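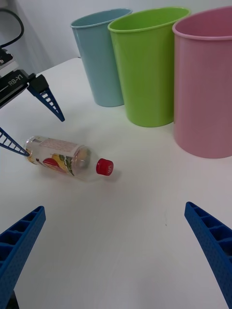

Okay, so a few of you asked how I set up drinks when people come over, and I've been promising to write it out since December. Settling in with my coffee now. It may run long, you know me!

Start with the table. I used to put drinks on the kitchen counter next to the stove, and every single gathering we ended up with nine people in the one spot where I was trying to cook. Moving everything to a plain table against the wall on the other side of the room changed my life (small life, small changes, but still).

White is a good color for a drinks table. I know, I know, it shows everything. That's why I like it. A sticky ring on dark wood can sit there for a week before your elbow finds it, and on white you see it right away and wipe it up.

Cups go at the back, near the wall. Bottles go in front of them. My friend Mbali Mathebula does it the other way around and we have had this argument for years. Her way, the cups are easy to grab. My way, nobody's sleeve sends a cup flying when they reach across for the juice.

And I line the cups up by size, small to large, left to right. Little kids take from the left, thirsty grown-ups take from the right. I don't announce it or put up a sign. People just sort of fall into it after the first round.

Plastic cups, yes. I have nice glasses. They were a wedding present from Kátia Bastos and I love them dearly, and they live in the cabinet on any day when there are more than two children in the house.

I do mix my colors on purpose. A matching set looks lovely in the store and then everybody puts theirs down and you've got a whole room of people asking "is this mine?" If yours is the light blue one, it's the light blue one all afternoon.

Now, bottles. Let me talk about bottles for a minute, because I have opinions.

Lay a nearly finished bottle on its side. That's my signal in this house. Standing up means help yourself, lying down means there's only a swallow left and I'd like somebody to finish it so I can rinse it out. Zodwa Chauke thought this was the silliest thing she'd ever heard, and then I went to her place in Irordale and what did I see on her table? A bottle on its side, Zodwa!

The one rule with that is check the cap. Then check it again. A screw cap that feels closed can be a quarter turn from closed, and a little bit of juice goes a surprisingly long way across a flat table. Ask me about the corner of the rug. Or don't, I'm still a bit tender about it.

I'm fond of a bright cap, too, something red that you can spot if it gets set down away from its bottle. We lost a clear one last summer and found it in a shoe.

Somebody wanted amounts, so here you go. I pour 300 ml for adults and 100 ml for the little ones. It sounds stingy for the kids, but they'd so much rather have three small refills than one big cup they abandon on the windowsill. Refills are an event when you're four.

Cleaning up afterward! This is the part I promised Lindiwe Visser I'd include, as she has just moved into her first apartment and called me with a list of questions (hi Lindiwe, drink some water).

Empty first, then rinse, then stack. Please don't stack cups with drips still in them. They stick together like they've been glued and you'll be standing at the sink twisting and muttering. If you've already done it, run warm water over the outside one and give it a gentle turn.

For the bottle, tip out what's left, put in a bit of warm water, cap on, shake it like you mean it, pour it out. Cap off while it dries. If you want the label gone, let it soak for 60 minutes and it should peel in big satisfying pieces. I leave labels alone if they've got a nice fruit picture on them – call me sentimental, but they cheer up the recycling.

Tapered cups dry best upside down on a rack, with a bit of air underneath. On a flat towel they fog up inside and you have to dry them all over again by hand. I did it wrong for so many years.

Last thing is the table itself. Warm water, tiny drop of dish soap, wipe, then wipe again with a dry cloth. Do the edge too! Everyone forgets the edge, and that's where all the little hands have been.

Adding one more because Refilwe Steyn messaged me already: yes, you can do all this on a folding table, and no, you don't need a tablecloth. I stopped using one ages ago. Less laundry, and the cups stand up straighter.

And thank you for the lovely replies about my lemon syrup, I'm getting to those tonight after supper. The recipe is coming in its own thread – I still have to work out the sugar, because I've only ever poured it in until it looked right.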